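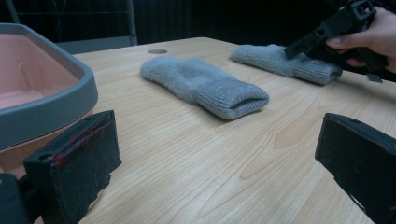 Jiltik: a word list for hand knitting patterns

Jiltik is a plain text collection of knitting terms, abbreviations and the small phrases that pattern writers use without ever spelling out. It has 1,336 entries, gathered from old leaflets, club handouts and notes that knitters sent me. If you have ever stared at "work as set to last 3 sts, mirroring first side" at eleven at night, I made this for you!

I started it for my own use in March, with a notebook and a box of leaflets from the Duka yarn shop, and it got out of hand in the nicest way. Last updated May 14, 2019.

What's in the box

terms.csv is the main list, one entry per line.
variants.csv has the other spellings and short forms, each pointing back to a main entry.
sources.txt says which leaflet or person each entry came from.
notes/ is a folder of longer write-ups on the terms people argue over (yes, "yarn forward" has its own file, and it is long).

Columns in terms.csv

id: a number that never changes, even if the entry is renamed.
term: the word or phrase in lower case.
short: the usual abbreviation, blank if there isn't one.
region: US, UK, both or unknown.
part: where it tends to turn up, such as cuff, heel, thumb, yoke or edging.
meaning: one or two sentences in everyday words.
see: ids of related entries, separated by semicolons.

The files are UTF-8 with commas between fields and double quotes around any field that has a comma inside it. Some spreadsheet programs turn "1/1" (as in 1/1 rib) into the first of January. Import that column as text and you'll be fine.

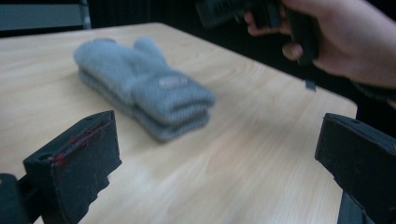
Thumbs are where the list gets really fun. There are 43 entries for thumb shaping alone, and a surprising number of them mean the same thing. "Gore" and "gusset" get swapped freely in the leaflets I have, so both are in as main entries with a link each way. "Afterthought thumb" and "peasant thumb" are kept apart, and the reasons are in notes/thumbs.txt. I could talk about this all day.

Heels are the next biggest group. I'm happy with the flap and short-row terms, less so with the toe-up ones, where my sources are thin.

How entries were checked

I wrote each meaning from the source, then Fatima Venter read it with needles in hand and knitted a small swatch wherever the wording looked doubtful. She caught over 20 mistakes in the decrease section, including two where I had the lean of the stitch backward. Thank you, Fatima!

Known gaps

Almost nothing on machine knitting.
Crochet terms only appear where a knitting pattern uses them for an edging.
The Ramanauskas leaflets are only half entered. The print is tiny and I'm slow.
Region is "unknown" more often than I'd like.

Using it

Please do! Print it, put it in an app, tape the cuff section inside your project bag. The word list is free for any use, and a mention of Jiltik is welcome. The Stindard script in the tools folder makes a two-column sheet for printing, and it needs Python 3.

Sending in a term

Open an issue with the term, the line of the pattern it came from and what you think it means. A guess is fine. Please don't paste in whole patterns, just the one line.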